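Print this page | E-mail to a friend

Godinho Garment Steamer – table model

Back in stock. Last batch went in February and we've been chasing the supplier since. Sold by Drerkham, shipped from our Otach counter.

Good for shirts, curtains, school uniforms, anything that hates an iron. Heats up quick. Tank lifts off from the top so you can fill it at the sink – no funnel needed. Three steam settings. Low for synthetics, middle for most things, high for linen and heavy cotton.

In the box: steamer, hose, brush head, cloth cover for the head, 500 ml tank. Hanger pole is sold seperately.

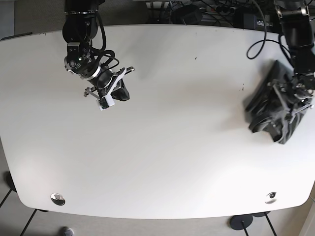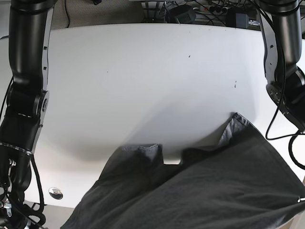
Dark fabrics: use the cloth cover and keep the head moving. Stops shine marks on black pants. Test on a inside seam first if your not sure. Not for suede, not for waxed jackets.

Descale every 5 weeks if your water is hard. Osonitz sachets work fine, one per tank, then rinse and run a full tank of plain water through.

Warranty three years on the heater, one on hose and seals. Keep the receipt. Spare seals usually in stock – ask for Lourenço Peixoto at the parts desk, he'll want the number off the base plate.

Pick up at Otach or delivery. No returns once the tank has been filled, sorry.

Page updated 5 Nov 2022

Print this page | E-mail to a friend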